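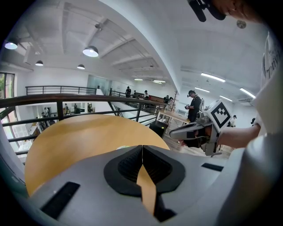
有读者留言问,Tesis 到底能不能拿来编地方人物小传,还是只能画画家谱树,另外“生年不详”这种情况它认不认。问得好,比厂家的说明书问得都好。

先答:能编。认,但认得别扭。下面细说,写得急,赶着出门,错别字见谅。

**Tesis(桌面版,Zumness 出)试用**
2018年8月28日

背景交代一下。我手上在编 Lirkano 的旧人物志,收的都是地方上的人,医生、牙医、药铺老板、当过镇长的、办过报的、修过桥的。原来的稿子一部分是手写卡片,一部分是很老的文字处理文件,格式乱得没法看。六月装的 Tesis,一直用到现在。软件自己掏钱买的,跟 Zumness 没关系。

之前用的是 Long。用惯了的。所以下面难免老拿 Long 来比。

## 装和导入

安装没什么好讲。装完让你建“库”,库名后来改不了,这点要注意,我第一个库叫“试试”,到现在还叫“试试”。

导入是重头。旧稿是纯文本,一条一个人,姓在前名在后,然后职业,然后生卒。Tesis 有个导入向导,你告诉它分号前是什么、句号前是什么,它去切。切得还行。规规矩矩的条目基本都进对了栏位。

不规矩的就惨了。比如有的人卒年写在正文末尾,有的人生年后面跟一句“一说为邻镇人”,它把“一说为邻镇人”整个当成了出生地。出生地:一说为邻镇人。打印出来很滑稽。全得手改。

还有,带括号的别名它会吃掉右括号。左括号留着。不懂为什么。

Long 的导入比它笨,什么都不切,整段扔进备注里让你自己剪贴。慢,可是不出错。看你要哪个。

## 日期,说到底是日期

编人物志的人买这种软件,一大半是买它的日期栏。所以多写点。

Tesis 的日期栏有 3 种把握程度:确定、大约、推断。选了“大约”,输出的时候自动加“约”字。选“推断”,加方括号。这个设计我喜欢,省了很多手,也逼着你每写一个年份都想一下自己凭什么写。旧稿里好多年份我以前以为是确定的,逐条一过,出处只有一块墓碑,碑上那个数字还是后来重刻的。那就老老实实改成“推断”。

但是没有“不详”。空着就是空着。空着它不输出任何东西,连问号都没有。于是一个人物条目开头变成“牙医,镇长;卒于某年”,生年那一截直接没了,读者不知道是查不到还是漏排了。两回事!查不到是一个结论,漏排是一个错。我现在的土办法是在“生”栏的附注里手打“生年不详”,输出模板里把附注调到前面。能用,别扭,而且排序的时候这些人全跑到最前头去了,因为在它眼里生年是空的,空的最小。

“卒于何年之前”倒是支持的,“不早于”也支持。“某年至某年之间”也支持,但两个年份中间它用的是英文短横,中文版式里很难看,设置里没地方改,只能导出后替换。替换又会误伤门牌号。唉。

旧历和公历的转换我没怎么用,试了几条,看着对,不敢打包票。我的习惯是两个都写,原文怎么写就怎么留,换算的放后面括号里。

洗礼日期当生日用的问题。老登记册上很多人只有洗礼,没有出生。Tesis 把洗礼单列一栏,好。输出时如果生日空着,会自动拿洗礼日顶上,前面标“受洗”。更好。Long 做不到这个,Long 里我都是手写。

## 任职

另一个要紧的地方。地方上的人往往身兼数职,白天给人拔牙,晚上开议事会,过几年当了镇长,当完镇长又回去拔牙。Tesis 的“任职”是一张小表,起、止、职务、出处,一行一条。能重叠。重叠的时候它会亮黄灯提醒你“时间冲突”。没有冲突,人家就是同时干的。提醒关不掉,只能一条一条点“忽略”。点了忽略,改一个字,又亮。

继任关系是好东西。镇长这个职务建好以后,谁接谁,自动连成一串,中间断了会显示空档。我靠这个发现旧稿里有一段空档,回头翻议事录,原来是有人代理过,只代理了很短时间,旧稿里压根没收这个人。就冲这一条,软件钱不算白花。

不过“代理”不能作为独立的任职类型,只能写成“镇长(代理)”,它就当成一个新职务,又不跟正式的镇长连在一条线上了。跟 Zumness 反映过,回信说会考虑。回得倒快。

## 出处

出处分级,一共 4 级,从原始档案到口述。每级一个颜色。颜色选得不好,第二级跟第三级在我屏幕上几乎一样,得凑近看。

一条事实可以挂好几个出处,互相打架也可以并存,这点比 Long 强太多。Long 里一个事实只能认一个出处,你得先当法官再录入。录资料的时候最怕的就是先当法官。讣告说他在某地学的牙科,另一份名录说他是跟着师傅学出来的,我现在哪个都不信,两个都先放着。Tesis 让我放着。

录入出处很慢。每次都要重新选馆藏、卷宗、页码。有“沿用上一条”的按钮,可是藏在右键里,我用了好几个星期才看到。早看到就好了。页码栏只收数字,“背面”两个字打不进去,老簿册偏偏到处是背面。写在备注里吧,那备注又不进脚注。

讣告单独说一句。报上的讣告夸人夸得厉害,生平事实反而常错,年龄尤其不可靠。Tesis 把讣告默认归在比较高的一级,我全部手动降了一级。建议各位也降。

## 输出

出稿用模板。自带 3 套,一套辞典体,一套年表体,一套家谱体。我只用辞典体。出来的东西大概是:姓名,职业;生;婚;卒;然后正文。语气干巴巴的,我要的就是干巴巴。

自带模板里婚姻那段是“与某某结婚,有子女若干”。若干是它自己写的。我没填子女数它就写若干。没填不等于有若干啊。有个当过药铺老板的终身没孩子,出来也是“有子女若干”,幸好校对时看见了。要去模板里把那句条件改掉,在“高级”底下,改法说明书里没写,我试出来的:把那个默认文字整个删空,保存,重启。不重启不生效。

正文长度有限制,单条引文最多 70 字,超过就截断,而且截断不报警!长引文只好拆开,或者干脆放到正文里不用引文框。议事录里那种一句话绕半页的,没法用引文框,算了。

导出到排版软件,脚注号会乱一次,重新导一遍就好。规律没摸出来。

索引很漂亮。按姓、按职业、按地名都能出,地名还能新旧名互见。Lirkano 改过街名,这个功能对我来说太要紧了,老街名查过去,一查一片人。

## 速度和脾气

小库飞快。大了以后打开要等,等的时候没有进度条,就是一片灰,第一次我以为死机了,强行关掉,丢了一下午的录入。后来才晓得要等。自动备份有,默认是关着的!装好第一件事去把它打开。备份文件名全是一串字母,看不出日期,自己记得改。

中文输入在日期附注栏里偶尔吞字。打“受洗”出来一个“洗”。看着点。

快捷键跟 Long 完全不同。Long 里保存那个键,在 Tesis 里是“合并人物”。我合并过一次同名的父子。拆开花了很久,儿子的诊所到现在还有一条出处挂在爹名下,懒得找了。

同名同姓它会提示“疑似同一人”,判断标准看起来就是名字加地方,小地方祖孙同名多得很,提示多到烦。可以按库关掉,我关了。关了也有后果,见上一段。

## 跟 Long 怎么选

手上人不多、一个人慢慢写、主要写文章的,Long 够了,便宜,稳,什么都不替你做主。要出书、要索引、要管历任镇长这种前后接续的,Tesis。家谱的话两个都行,我不弄家谱,别问我。

从 Long 搬到 Tesis 有现成的转换,人名和日期过得来,出处过不来,全变成一段备注。搬之前想清楚。我是搬到一半才发现的,已经来不及退了,只好硬着头皮接着录。

教程别指望,Zumness 网站上的教程还是老版界面,按钮位置全对不上。说明书后半本的术语表倒值得看看,讲存疑日期的写法,讲得比软件做得好。

总的给个中上。日期栏加个“不详”,引文框别偷偷截断,黄灯让人关掉,这几样改了我就给上。

补:刚才又有人问能不能贴扫描的登记册页。能贴,贴进出处栏,不进输出。图大了打开更慢,我是另存一个文件夹,出处里只写编号。编号规则自己先定好再动手,我没先定,现在牙医那一批和镇长那一批是两套编号,回头还得统一。

先到这儿,门外车等着了。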